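Site notebook, Clokham forecourt - surface and drainage survey
Entry for July, opened 8:40 a.m.

The purpose of this visit was to complete the joint record for the open paved area in front of the office building and to settle the questions left over from the previous entry. Els Van Damme took the notes. Hermans held the staff and marked the slabs. Sky overcast throughout the morning, which was convenient for reading the joints, as there was no glare off the concrete.

Datum. The bench mark on the lower step at the Gustedano entrance was used again. The reading agreed with the earlier one and no correction was carried into the table. Levels are given in millimeters below the mark. The level at the drain cover is 938. Colleagues working from the old Grereck drawing should note that it shows a different figure at the same point, taken before the slabs were relaid, and that figure is withdrawn.

Joints. The main joints were walked from the building outward. Widths were taken with the feeler gauge at intervals of 3000 mm, and at 700 mm wherever the filler had shrunk back from the edge. The filler is sound over most of the area. It is brittle along the diagonal joint and came away under light pressure from the gauge at the second and third stations. Loose pieces were bagged and labeled. The faint seam in the middle of the area was checked separately. It does not appear on the Grereck drawing and has been entered as a surface feature until a core can be taken. No core is to be taken without written approval from the building office.

Slab tone. Several slabs are darker than those next to them. The previous entry described these as damp, and that wording should be struck. The moisture meter gave the same reading on a dark slab and on a pale one. The difference is recorded as weathering.

Drain. The cover sits flush with the paving. It was not lifted, as the key supplied does not fit.

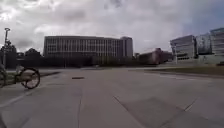 The fall toward the drain was calculated at the desk after lunch. On the building side it is adequate. On the side toward the grass strip it is very slight, and the last two readings differ by less than the error of the staff, so no direction of fall should be quoted for that part in the report. Hermans suggests a water test: 20 liters poured at the curb and timed. This is agreed in principle. It requires the area to be closed to foot traffic, and the building office has asked for notice in writing.

The curb itself was sighted along its length and is in good line. Bicycles are often parked against it, and the stations on that side should be set a little way in from the edge so that they can be reached at any hour.

Outstanding:
Correct key for the drain cover - Hermans to ask at Gustedano.
Letter to the building office regarding the water test - Van Damme.
Replace the gauge case, hinge broken.
Station table to be copied out in ink before the next visit.

Closed 3:15 p.m. E.V.D.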